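Klein wohnen, groß abwaschen

Wer in einer Küche ohne Spülmaschine lebt, kennt das Stapeln am Beckenrand. Nabila Tawfik hat es 24 Monate lang mitgemacht, dann kam der Falter ins Haus — ein Abtropfkorb, der sich zusammendrücken lässt und hinter dem Brotkasten verschwindet. Seitdem schwärmt sie davon, und ich inzwischen auch!

Das Prinzip ist herrlich schlicht: fester Rahmen, Seiten aus Silikon, ein Gitter als Boden. Teller hinten, Gläser kopfüber nach vorn, das Besteck in die schmalen Fächer am Rand.

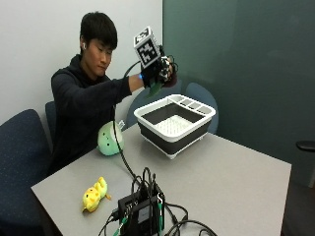 Am liebsten mag ich die kurzen Füße, denn so kommt Luft unter das Gitter. Tekle Lemma stellt seinen Korb abends einfach auf den Esstisch, Handtuch drunter, fertig. Und im Mai, beim Picknick am Kanal, trug er darin das ganze Geschirr nach Hause.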